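The Mavurlow 3 is a hard-sided cabin case for travelers who change cities often and carry a laptop, a week of clothes, and one pair of shoes. It replaces the Mavurlow 2, which stays available from Grusow until stock runs out. The shell, hinges, and handle are new. The lining and divider carry over.

## Shell and frame

The shell is molded polycarbonate over an aluminum hinge rail. Both halves are the same depth, so the case opens flat on a bed or luggage bench and needs twice its closed footprint. In a small apartment rental this matters; check the floor space before choosing it over a top-opening case.

Corner caps are riveted from the inside and can be replaced. The rivets are covered by a flap in the lining held with hook-and-loop tape.

## Wheels and handle

Four double wheels turn on sealed bearings. The tread is soft rubber and is quieter on cobblestones than the hard tread used on the Mavurlow 2. It also wears faster. Grusow sells the wheels as a set of four, with the hex key included.

The handle locks at three heights. The highest setting suits most adults over six feet tall. Do not lift the loaded case by the extended handle, especially on station stairs; use the top or side grip. 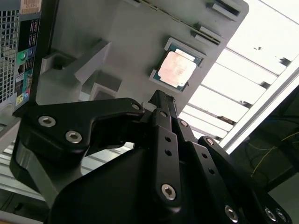 ## Capacity and packing

- Divider: zippered mesh, removable
- Laptop sleeve: padded, opens from the outside on the front half
- Compression straps: one pair, back half only
- Key pocket: inside the laptop sleeve, with a clip
- Warranty: 9 years on shell and hinges, 3 on wheels and handle

The laptop sleeve takes space from the front half when filled. Pack flat items there and put shoes in the back half, heels toward the wheels. With the mesh divider removed, a folded winter coat fits across both halves, but the case must then be closed while lying flat.

Cabin limits differ between airlines and sometimes between fares on the same airline. Measure the case with the wheels included. Long-distance buses and night trains are usually less strict about size, though overhead racks on older cars can be shallow.

## Lock

The combination lock ships set to 000. To change it, open the case, hold the reset pin down with a pen, dial the new number, and release the pin. A forgotten combination cannot be recovered by phone. Bring the case and proof of purchase to a service counter.

## Accessories and service

The Tandum strap joins a second bag to the top grip and costs $9. The Stevens rain cover costs $80 and fits this model only. A full refurbishment, with new wheels, handle, and corner caps, costs $115 plus return shipping.

Service requests are handled by Toon Baert at Grusow. Include the serial number, printed under the lining flap on the back half.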